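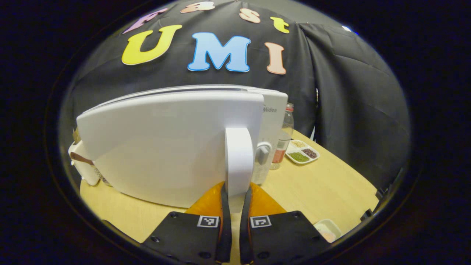 Cut-out letters on a black fabric backdrop

About Arkard

Arkard is a freight audit and demurrage control firm. We check ocean and inland transport invoices for importers and exporters who ship in containers and do not keep a rate desk of their own.

Kaan Erdem and Carla Majali started the company after working on the carrier side, in billing and equipment control. The firm now has 23 employees in 2 offices and handles invoices for 495 shipper accounts.

What we do

Each invoice is matched against the contract rate, the bill of lading and the terminal gate records. Lines that do not match are held and sent back to the carrier with the supporting documents. Free time is counted from the discharge or availability date stated in the contract - terminals and carriers often use different ones - and the count is shown to the client day by day.

Matching is done in Tramo, our in-house system. Tramo reads EDI invoices and PDF files. Paper invoices are keyed by hand and checked by a second person.

We do not book cargo, sell space or take commission from carriers. Fees are charged per invoice. The minimum volume for a new account is 800 invoices a year.

Who to contact

Berkay Yüksel - carrier disputes
Müzeyyen Altıntaş - detention and demurrage
Jolán Dudás - Tramo, file formats and data access

New accounts are opened on the first working day of the month. Rate files should reach us a week before that. Accounts opened in June are billed from July.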